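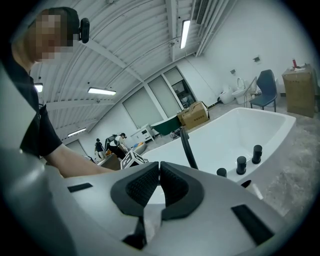
Hokel hand-held gripper with black finger pads fitted. The marker cube is beside the tub.

Hokel Hand-Held Gripper: Pads, Setup and Care

The Hokel is a hand-carried gripper for recording manipulation work away from the lab. The operator holds the body, works the jaw by hand and does the task with the gripper's own fingers. The same fingers fit the Cidel arm, so recordings and playback use matching contact surfaces.

Sold by Lestness as a complete tool or as separate service parts.

In the box
Gripper body with jaw mechanism
Finger pads, left and right, fitted
Spare pad pair
Hex key
Printed marker cube
Carry case

Fitting new pads
Open the jaw all the way and set the gripper on its back on a soft cloth. Take out the screw at the base of the left finger and slide the pad off toward the tip. Do the right finger the same way. Wipe both finger cores with a dry cloth. Slide the new pads on with the textured faces toward each other and start both screws by hand before tightening either one. Tighten until the pad stops moving under your thumb, then stop. The screws go into plastic and will strip.

Pads are sold in pairs only. A new pad next to a worn one will pull objects to one side as the jaw closes.

Setting the gap
Close the jaw gently on the 2 mm shim supplied with the spare pads. Both pads should touch it at the same time. If one side touches first, loosen the stop screw under the jaw, move the late finger in, and tighten again. Repeat at the tips. Pads that meet at the base and stay open at the tips are usually not pushed all the way home.

Checking tracking
Put the marker cube on a level surface near the work, printed face toward the gripper. Make a short test recording before the real one: approach the cube, close the jaw, open it, back away. Do this again whenever the cube has been moved. Keep tape, labels and glare off the printed face. A scuffed cube should be replaced.

Routine care
After every session: wipe the pads with a damp cloth and let them dry with the jaw open.
Every 168 hours of use: check the screws, check the gap, clear lint from the jaw mechanism with a soft brush.
Every 1,000 hours of use: replace the pads and the jaw spring.

Do not oil the jaw. Oil creeps onto the pads and does not come off. Do not use solvent on the shell. The gripper is not sealed, so keep it out of standing water when working near tubs and sinks.

Common faults
Jaw is slow to open. Brush out the mechanism first. If there is no change, replace the spring.
Objects slip from the tips. Clean the pads, then check the gap at the tips.
Clicking when the jaw closes. A pad screw is loose or the stop screw has backed out.
Jaw position drifts during a recording. Open and close the jaw fully 3 times and run the test recording again. If it still drifts, send the body in.

Repairs
Body repairs are done at the Woldemariam workshop. Remove the pads and keep them, and write the serial number on the return form. Bodies with the shell already opened are repaired at the hourly rate.

Page updated 16 June 2023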